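3. The kit and how we set it up

3.1 What comes in the box

The arm under review is the Cukum desk kit, sold by Stefanou to schools and small labs. We bought ours through the normal web shop in June, no discount, no contact with the seller beyond one email about a missing screw bag. The kit comes flat. Two of us built it over 2 afternoons, the paper manual is thin and the cable section is best skipped in favour of the online one. Arnar, the control software, is a separate download and was not scored here.

Price and support are dealt with in Section 5. What matters for this section is the hand. Two black fingers, each with a pair of raised pads on the inner edge, closing on whatever sits between them. For a kit in this price band that is a plain design and we have no complaint. Spare fingers are listed in the shop, delivery to us took 9 days.

Lining up by the wrist view was the first thing we tried. The seam between the two work surfaces makes a handy line to steer by, and with the fingers open it is easy to see if the hand has drifted to one side. Red tape gives a second fixed point. Good enough for coarse moves – less so near the surface, where the fingers hide a fair bit of what is under them.
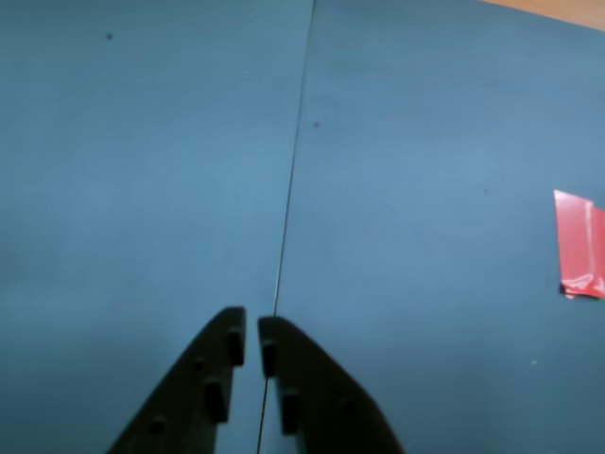

3.2 Pick task

Batteries were chosen as the test item. Cheap, all one size, and they roll if nudged, so a sloppy grip shows up at once. The box is placed on the red tape outline on the right-hand mat with the flaps opened out. A run is one pick from the box and one placement at the loose tape mark on the left mat. Each setting got 12 runs. Dropped items counted as a fail, as did any run where the operator had to step in.

Before a run the arm is parked over the mats with the fingers pointing down, near the seam. We kept this parking pose the same for every setting, including the slower speed profile the Guvwood add-on provides. Wiring on the kit is left exposed by design and we did not tidy it, a buyer would most likely leave it as is too. Check the loops for slack before the first run of the day, teh manual does not mention this and it should.

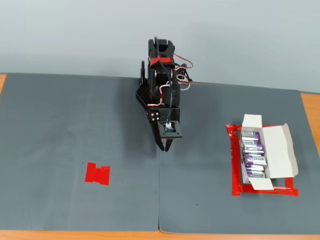 Figure 1. Kit arm above the mats, with four batteries in the open box.

Fail types were noted by hand and are given with the scores in Section 4.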